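Clumora Street Gardeners
Minutes of the June general meeting, Noonan Hall, Monday, 7.30 pm

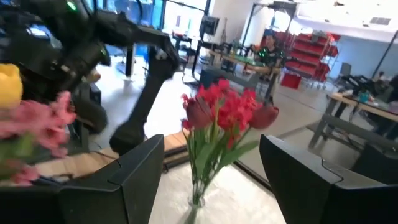 1. Opening and apologies

The chair opened the meeting at 7.41, the key having been at the other hall. Apologies were read out and took longer than the attendance. A quorum was found once the people in the kitchen were asked to stand in the doorway.

2. Minutes of the last meeting

Accepted, with one correction. Under "Compost", the word "hostile" is to be changed to "lively". The secretary asked that it be noted she had it right the first time.

3. Money

Balance in the working account is $1,456. Out of this we still owe $393 for the mulch, which the supplier has now invoiced three times in three different amounts. The meeting agreed to pay the middle one.

A member asked why the hall hire had gone up. The answer is that it went up for everybody. The member asked whether we had complained. We had, and were sent a copy of the new rates.

Moved, seconded and carried that the statement be received.

4. Nature strip on Arnham Road

The council has replied to our letter of last spring. The reply thanks us for our interest in footpaths. As the letter was about the nature strip, the secretary will write again and use the words "nature strip" in the heading, the first line and the last line.

In the meantime the correas are doing well at the top end and badly at the bottom end, where cars park on them. A suggestion to put in large rocks was popular until someone asked who would lift them. Left on the table. Three members offered to talk to the neighbours, then two.

5. Bulb order

The order closes at the end of the month. Last year we bought 300 daffodils and were sent a good number of something else, which came up blue. Opinion is divided on whether this was a mistake by the nursery or an improvement. Those who want daffodils again should tick "daffodils" on the form and not write "as before".

It was asked whether we could try tulips in the tubs outside the library. Views were given on our winters, which are not cold enough, and on putting bulbs in the fridge, which several households have been doing for years next to the butter. One member keeps hers with the apples and was told by the whole back row to stop. Agreed to order a small bag of reds and see. Fridge space to be found by the next meeting.

6. Wurkar tool library

The Wurkar group would like us to share their tool library. For this we would get the use of two wheelbarrows, a post-hole digger and a shredder that has a colour-coded safety sheet and no plug. They would get the use of our ladder. Discussion went on for some time about the ladder.

Carried, with more than one abstention, on the condition that the ladder is signed out in writing and comes back the same length.

7. Open gardens day

We have 18 gardens on the list, of which a few have owners who know about it. The rest will be phoned. The route will again start at the Noonan Hall end and go downhill, following feedback about last year.

Scones: yes. Jam first or cream first was ruled out of order by the chair, who then gave his own view.

8. General business

a) The tap behind the hall still drips. It has been reported. It has been reported before.

b) Someone has left a grey cardigan and a casserole dish. Both are in the cupboard under the stage. The dish has been washed.

c) A motion to finish meetings by nine was put at 9.20 and lost for want of a seconder, most people having gone to get their coats.

9. Next meeting

Same hall, same time, and the key will be with the secretary. Members on supper duty are reminded that last month's biscuits were noticed.

Meeting closed at 9.34 pm.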